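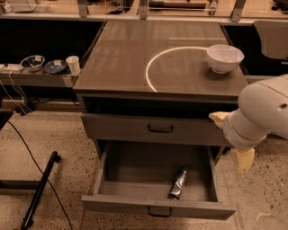
Presta is a two-finger gripper kit for people who have somehow ended up with a robot arm and would now like it to do something around the house. We build it at Hultadside, a shared workshop in Calden, on the bench nearest the door, which is the cold one. It is meant for drawers, bowls, cups and the other slow, dull objects that make up most of a home. Those are Presta's pale yellow fingers beside the brown cabinet, one reaching toward the closed upper drawer and the other pointing down near the corner of the open one, where a small silver tube is lying on the bottom. Reaching past one drawer to get at another is the kind of job we had in mind when we settled on the finger length, after two lengths that were worse.

Stock number: 3429
Price: $778
Availability: built in small batches, next batch October
Sold by: the Hultadside workshop store, and by email if the store is down again

What you get

One gripper body, with motor and gearbox already fitted
One pair of fingers, pale yellow
One spare pair of fingers, also pale yellow
Wrist adapter, blank, to be drilled for your arm
Control board and cable
A bag of screws with more screws in it than the instructions call for
Printed instructions, second edition

The first edition had the wiring diagram upside down. If you have one, write to us and we will send the new page. Turning the old page over does work, but the labels are then hard to read.

What you need to supply

An arm. Presta is a hand, and we get enough mail on this point that it is worth a line of its own. You will also need a computer to run things from, a power supply that suits your arm, a drill, and a free evening. The instructions say an hour. The instructions were written by the person who designed it.

Getting it on the arm

Start with the adapter. Hold it against the end of the wrist, mark the holes, take it away and drill it on a bench. Do not drill it in place. Bolt it on finger tight, check that the gripper sits square, and then tighten it properly.

Route the cable along the arm with slack at every joint, and move each joint by hand through its whole range before you plug anything in. If the cable pulls tight anywhere, it will do so again at speed. The control board can live on a shelf near the base of the arm. Ours sits in a sandwich box with a slot cut in the lid.

On first power-up the fingers close all the way, open all the way and stop halfway. Keep your own fingers elsewhere. If they close and stay closed, two of the motor leads are swapped, and there is a picture of this on page 5.

What it is good at

Pulling U-shaped handles. Holding paper cups, once you have set the grip limit low, and you will set it low after the first cup. Picking up tubes and small packets from a flat surface. Taking a bowl by the rim, if the bowl is on the light side and stands where you said it would.

What it is not good at

Round knobs. Coins. Anything flat lying on anything else flat. Drawers that stick in damp weather, which are better handled by a person with a grudge. It cannot feel what it is holding. It knows how far shut it is and how hard the motor is working, and the rest is up to your software.

Choosing furniture to practice on

Use a plain cabinet with two drawers and decent clearance behind the handles. Weigh down the back before you teach an arm to pull on the front. Measure the gap behind each handle with a finger of your own: if yours fits easily, so will ours. Glass doors can wait until you are on better terms with the thing.

Also leave more floor than you think you need. A fully open drawer takes up a surprising amount of it, and the arm has to get around the side.

Parts and repairs

Fingers wear at the tips. A new pair can be ordered from the store under the same stock number with an F on the end. The gearbox can be opened with an ordinary hex key and closed again by most people. If you are not one of them, box it up and send it back, and Nuanchan Thongdee will put it right for the cost of return postage. Please include a note saying what happened. "Stopped working" is fine as a heading but we would like a second sentence.

The Espinoza adapter

Some of you have the older Espinoza arm with the five-bolt wrist. The blank adapter in the kit is too narrow for that pattern. A wider one is available and costs nothing extra if you ask when you order. Asking afterward costs postage.

Ordering

Put your arm's make and wrist size in the order notes. We pack orders in the evening, after the lathe people have gone home and we can have the table back. Pickup from the workshop is welcome. Ring the bell twice, as the first ring is generally taken for the compressor.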